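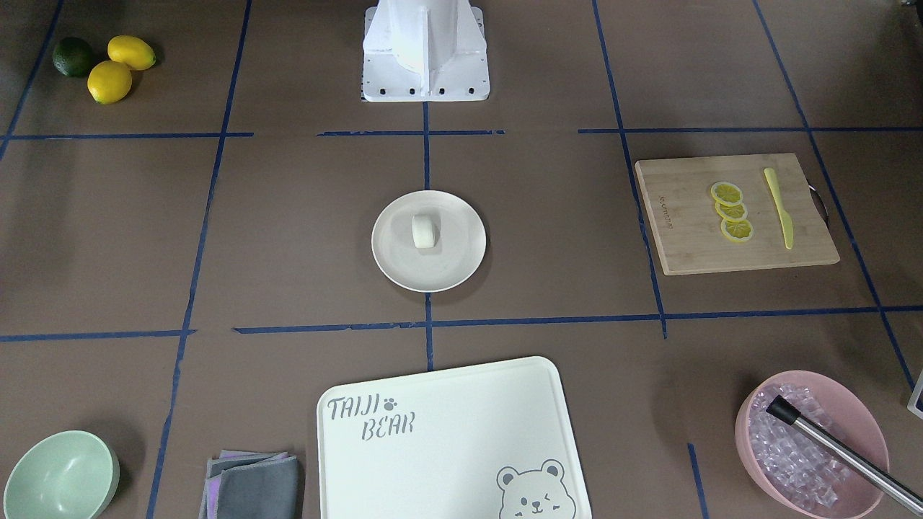

Pallavi Singhal would like to know if the blue tape does anything or if I just like blue tape. Fair! She's the third person to ask, and that's pretty much how this page got started: I was typing the same answers into emails every week, so now they live in one place and I can send a link like a lazy person. I add to it when something new comes up.

So what does the tape do?

It splits the table into zones, and every zone has a job. Fruit goes in one, the plate goes in another, the cutting board gets its own patch, and so on. When I reset between runs I can put everything back more or less where it was without measuring. The arm doesn't read the tape at all. It's for me, and for whoever is helping me that evening. It's plain masking tape, it goes on crooked, and I've stopped redoing it when it does.

What is this thing supposed to do when it's finished?

Lay out food and drinks. Pick up a lemon, put it somewhere sensible, move a slice from the board to the plate, hang a mug back up. I want a kitchen helper that can cope with a table a normal person has been using, which is a lot harder than a table with one cube on it. Making tea is the dream but I'm keeping liquids for later.

Where are you building it?

At Clokwood, the shared workshop in Dultach. I started out in my own kitchen in Oveck and that lasted until January, when I wanted the counter back (so did everyone else in the house). At Clokwood I rent floor space by the month and there's proper power, and people who know much more about wiring than I do walk past and make noises.

Why lemons?

They're cheap, they're tough, they roll, and no two are the same shape. If the gripper squeezes too hard I've lost a lemon and not a glass. Limes are a good follow-up test: smaller and darker, so if I've been cheating by tuning everything to a big yellow blob, the lime tells on me right away. Slices are a different sport altogether. They lie flat and there's nothing to get hold of, and I still lose more of those than I'd like to admit.

Is the knife real?

It's plastic, and it's staying plastic. I don't want a sharp edge anywhere near a motor I programmed.

How much did it all cost?

More than I told myself it would. The arms were secondhand and came as a package, so I can't split that out in a way that would help you. The gripper was $939 by the time I'd paid for the mounting plate and the cable. The stuff on the table is kitchen stuff and didn't add up to much. If you're budgeting, put aside more than you think for cables, bolts and emergency stops, and don't forget the table. A wobbly table will wreck your week.

Could I start with one arm?

Please do! I ran one arm for eight weeks before I let the second one move, and I should have waited longer. Two arms means two programs, two stop buttons and two sets of joints that can meet in the middle. Get one of them picking up fruit well enough that you're bored, then add the other.

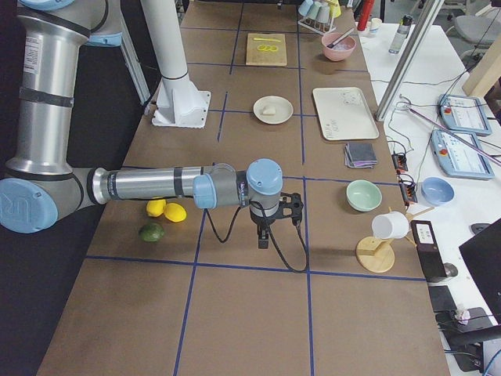

Dultach, Sat 2 July. Big update to the answers below, because a bunch of you wrote in after the open evening and some of what I had here was old. If you printed this page (one of you did, bless you), toss your copy.

How do you run two arms without a crash?

Slowly, and mostly by taking turns. Each arm has a part of the table it's allowed to work in, and there's a strip in the middle that only one of them can enter at a time. I keep a teach pendant for each arm on the white table next to the brown one, so both red buttons are within reach. My rule is that if I have to walk to a stop button, I don't press start. Speeds are set low. It looks dull and I'm fine with that.

What's Văduva?

My scheduler. It's the bit of software that decides whose turn it is in the middle strip. I named it on a night when I was very tired and it stuck. It's small and badly commented, and I'll share it once I've cleaned it up a bit. Yes, I said that last time too.

Why a two-finger gripper and not a hand?

Two fingers are easy to think about. They open, they close, and if something slips I can usually work out why. I've tried a hand on someone else's arm and spent the whole afternoon staring at a thumb. For fruit, a mug and the edge of a bowl, two fingers get me surprisingly far. Where it struggles is thin flat things, coasters and cloth especially. I'm playing with softer finger pads for those, so ask me again in a while.

Your cables are a mess. Is that okay?

It's on the list. The one that matters is the gripper cable, which needs enough slack for the wrist to turn all the way and not so much that it drags stuff off the table. I got that wrong in both directions. My advice is to jog the wrist through its full range by hand mode before you tie anything down, watch the loop, and then tie it. The rest of the spaghetti between the boxes doesn't move, so it keeps sliding down my list – sorry to everybody who twitched.

How long does a session take?

Setting up is 15 minutes if I've been tidy the time before. After that I do short blocks and stop when I notice I'm getting sloppy about where I put my hands. I've logged almost 300 picks with the current finger pads, and the log is just a spreadsheet with a column for what went wrong. That column is the most useful thing I own. "Rolled" comes up a lot.

Does the mug tree work yet?

Sort of. Taking a mug off is much easier than hanging one up, as you'd guess. The handle has to line up with the peg and the arm can't feel its way on like you or I would. Right now I'm teaching it the approach from one side only, with one mug. Don't hold your breath for a full set.

Can I come and see it?

Sure, if you email first. Clokwood doesn't let visitors into the machine area on their own, so I'll meet you at the front. Closed shoes, hair tied back, and you stay on the pendant side of the table while anything is powered. Kids are welcome with a grown-up and they ask the best questions anyway (one wanted to know if it ever gets bored of lemons – no idea, but I do).

Can I have your parts list?

Email me and I'll send it. Tell me what arm you've got and how big your table is, and I'll mark which lines you can skip. I try to answer on weekends.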